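From the Staff Kitchen: A Conversation with Hadiza Onuoha
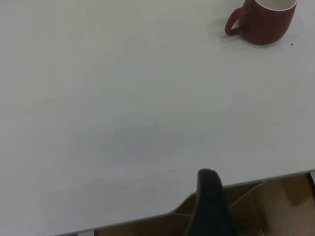
The Hadell building has had a shared kitchen on its second level for as long as any current employee can remember. Responsibility for the room passed last December to Hadiza Onuoha of the Office of Workplace Services, who was asked to review how it is furnished, stocked and cleaned. Her most noticeable change concerns the crockery. The assorted cups that once filled the cabinets have given way to a single pattern, a dark red ceramic mug with a rounded body and a cream-white glazed interior, and it is now a common sight on the pale tables.

Ms. Onuoha met with the newsletter to discuss the review and the work that remains.

She began with the condition of the cabinets when she took over. "We had almost 70 cups for a kitchen that seats far fewer people than that," she said. "Many of them were chipped, and a good number belonged to employees who had left. The shelves were full, and people still could not find a cup they wanted to use."

Departments were given notice to collect personal items. What was left was sorted by Ms. Onuoha and her colleague Ismael Prado over two afternoons. Cups in sound condition went to the Starnitbridge office, which was opening a kitchen of its own. The others were discarded.

Asked how the new mug was chosen, Ms. Onuoha said that samples were requested from two suppliers and left in the kitchen for a month with a comment sheet. The mug from Bahrami was preferred by a wide margin. "The handle was mentioned more than anything else," she said. "People want to get their fingers through it comfortably. The other sample was a handsome cup, but the handle was small and it became too warm to hold."

Color was a secondary matter. Mr. Prado had favored white, on the grounds that replacements would be easier to match. Ms. Onuoha asked for a darker exterior. "On a light table, a white cup is easily overlooked at the end of the day," she said. "I wanted the cleaning staff to be able to see from the door what had been left out. The inside I did want light, so that tea stains show and are dealt with."

The tables themselves were retained. Replacement was considered and priced, and the budget for the entire room, set at $1000, did not allow for it. Ms. Onuoha does not regret the outcome. The surfaces are smooth and wipe down easily, she said, and most marks come off with warm water and a soft cloth. Abrasive pads have been removed from the sink area and should not be brought back. Employees who notice a stain that will not lift are asked to report it to her office and leave it alone.

On the subject of washing up, her position is firm. Each person is expected to wash, dry and put away the mug he or she has used. A draining rack was tried in the spring and withdrawn after 6 weeks. "It became a second cabinet," Ms. Onuoha said. "Things went onto the rack and stayed there. I would much prefer to see a mug back on the shelf."

Not every employee has welcomed the changes. Mared Pritchard of Records, who has worked in the building longer than most, wrote to the office in support of personal cups, and a compromise was reached. One shelf, to the left of the sink, is now set aside for them, provided that each is marked with its owner's name. Ms. Onuoha described the letter as courteous and said that she had been glad to receive it.

The remaining items on her list are the cabinet hinges, a better light above the counter and a supply of dish towels. The towels are due on 7/2/01. Questions about the kitchen may be directed to Workplace Services during office hours.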